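The Wiston Mill Open Day, or How I Learned to Respect a Waistband

I went to the Wiston textile mill because it was free and because the alternative was cleaning out the garage. The garage will keep. The mill opens its doors once a year, in September, and the rest of the time you can only look at it from the road, where it resembles a very large shoebox with a grudge.

Parking was in a field. A man in a yellow vest waved me toward a space between two minivans, then watched with interest while I failed to get into it. From there you walk 609 steps to the gate (there is a sign that says so, and I suspect somebody with long legs measured it, as I needed a good many more).

The tour starts in the carding room. Carding is what happens to cotton between being fluff and being thread, and the way our guide explained it, the fibers get combed until they give up and face the same direction. I have had jobs like that. The big carding machine was switched on for us for maybe a minute, during which she kept talking and none of us heard a word. When it stopped she was finishing a joke. We laughed anyway, out of manners.

Then spinning, then weaving. The old loom, a Bendar, is kept for show and gets run by hand twice a day. The new ones are behind glass and look like office printers that went to the gym. I preferred the Bendar, which at least makes a noise you can feel in your teeth. A small boy in front of me asked if it could weave a dog. The guide said she'd never tried.

After weaving you go upstairs to finishing, the part of the tour I expected to skip through and ended up liking best. Finishing covers everything that happens once you have cloth: washing, bleaching, pressing, and making the cloth into something with leg holes. Elastic, I learned, is where white cotton shorts go wrong. The band has to be stretched as it's sewn, and if the stretch is uneven the gathers bunch up on one side and you spend your summer tugging at your hip. 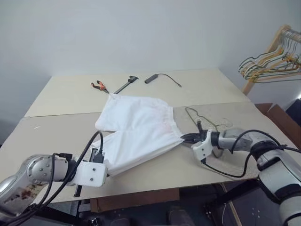 I own at least one pair like that. I had always blamed my hip.

The guide passed around two swatches, one bleached and one not, and asked which we thought was stronger. Everybody picked the white one because it looked more sure of itself. Wrong, all of us. Bleach costs the fiber a little strength if you overdo it, and the oatmeal-colored scrap won the tug test easily. The man who lost the tug test asked to go again.

Lunch was in the old dye house, which has been turned into a cafe called the Lagos Room, after the port some of the mill's cloth used to be shipped to. The soup was tomato. I think. It was certainly red, and given the building's history I chose not to ask any follow-up questions. The bread was very good. The line for the bread was very long, and ran past a display of buttons so complete that by the time I reached the counter I had opinions on shanks.

The afternoon has an add-on tour of the Husley warehouse across the yard, where they keep the pattern archive. It costs 2 dollars extra and I'd pay it again. There are 1000 pattern cards on the walls, mostly stripes, and the stripes get more interesting the longer you stand there, or else the soup was starting to work. One card was labeled "unpopular." I liked it a lot and tried not to take that personally.

I bought a dish towel in the shop, as everyone does. It cost more than my shirt. It has a stripe.

A few people have written to me about going next time, and they mostly want to know the same thing.

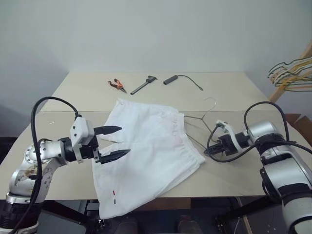 Do you need to book ahead for the finishing room?

You get in with the general ticket, but they only take groups of 6 up the stairs at once, so put your name on the sheet at the front desk as soon as you arrive. I signed up late and spent a long stretch on a bench next to a bale of cotton. The bale was softer than the bench, and I was told not to sit on it.

Wear flat shoes, as the weaving floor is uneven and slopes toward the river. Bring cash for the Husley add-on. The card reader was out when I went, and the woman selling tickets seemed to feel it had been out for some years.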